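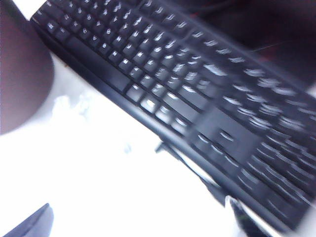

Lununora learns to tidy a desk from blurry wrist views

I spent most of Monday over at the Wusby lab catching up on Lununora, the desk-clearing project, and I came home with a notebook full of scribbles and a strong urge to clean my own office. The short version: the team has a training method that throws away a lot less footage than the old one did, and the arm seems to be better for it.

Annatjie Oosthuizen, who runs the project, told me they used to dump any wrist-camera clip that was too smeared to read. When the arm swings over something like a keyboard, the keys can turn into streaks, and their old filter (it's called Mokoena, and they've had it for ages) tossed those clips straight out. That meant losing around 52 percent of what they recorded! All those hours of someone patiently steering the arm, gone.

So now they keep the blurry stuff and give each moment a trust score. If the view is sharp, the arm leans on it. If it's smeared or washed out, the arm leans on what it saw just before and slows down a little until things settle. I love how plain that is. It's pretty much what I do when I walk out of a dark movie theater.

White paper on a white desk is the test everyone at the lab complains about, and I can see why. Under a strong light the only thing telling you where a crumpled sheet stops and the tabletop starts is a bit of gray in the folds.
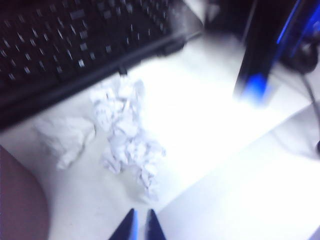
The old version missed the paper on 26 percent of its tries. With the trust scores it's down to 6 percent, same desk and same lights, and Annatjie says they didn't change a thing on the arm itself. She did warn me that the numbers come from one kind of clutter. Glossy packaging still fools it, and so does clear tape (same here, to be fair).

I asked whether the slowing down gets annoying, and yes, a bit. A full cleanup takes 3 minutes longer than it used to. She'd like to win some of that back by having the arm look from a second angle before it commits, and a student is already poking at that.

The write-up goes out in August, along with the clips and the scoring code, under the name Undurine. I've asked for an early copy and will post again once I've read the whole thing.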